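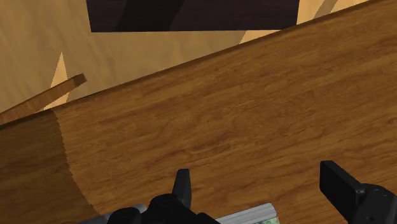 Wedbridge Robotics Club, term project report

When our group picked "teach a simulated arm to clear a table", I figured we'd be finished by July and spend the rest of term making it look fancy. We weren't! Most of my time went into one grey can.

I looked after the grasping part of Hornska, which is what we called our controller (the other name on the whiteboard was Gallardo, and I still like it better). The job sounds easy. The arm finds the can lying on its side on a wooden table, closes two black fingers on it, lifts it and carries it over to the bin. All the policy gets is the wrist view and the joint positions -- no cheating with the can's true location, although I was tempted more than once.

We recorded 600 demonstrations by hand with a game controller, and my thumbs will never forgive me. I threw out 28 of them where I'd knocked the can clean off the table. Training ran overnight on the lab computer and I'd come in before first class with a coffee to see how it had gone.

The first version was pretty awful. It would hover beside the can and then close on nothing, over and over. I blamed the network for ages, but the trouble was my demos: I'd always come in from the same side, so any other angle threw it off. I recorded a new batch with the start position shuffled and that helped heaps.

Shadows were the other headache. The simulator draws them with a blocky, stair-stepped edge, and an early model seemed to treat a dark patch of tabletop as something to grab. Randomizing the light direction and the colour of the wood mostly sorted that out, though I had to retrain from scratch -- 7 more nights of waiting.

By step 2771 of the last run it was picking up the can more often than I could with the controller, which stung a bit. Next term I want to try it with the can standing up.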